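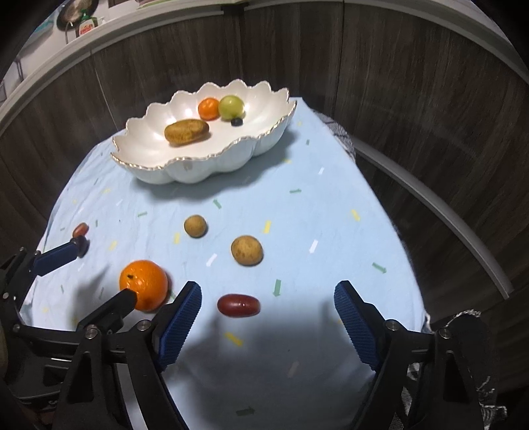 Food & Home | 2 min read

Booker Haddad has heard the pitch for dried beans many times, and he still isn't sold. "People tell me I'll save a fortune," he says. "On what? I eat chili twice a month."

He ran the kitchen at a lunch place in Hamorgate for years, so I expected a fan. He cooked from dry there because the owner insisted. At home he opens a can.

I asked about flavor. He shrugged. "Put cumin and onions on top and tell me which is which. My sister swears she can. I've tested her — she can't."

His sister, Leilani Dunleavy, disagrees by phone. "He salted one batch and left the other plain. That was his test."

Haddad does give ground on one point. Dried red kidney beans need a proper boil, and he thinks too many slow cooker recipes skip it. "Those people should be embarrassed. You can get really sick."

And the heirloom bags at the Cilby market? He bought one in February. "Pretty. Nice label. Took all afternoon and the skins split." He has half the bag left, if anyone wants it.

Posted Dec 11, 2022

Contact | © Hamorgate Table | Back to top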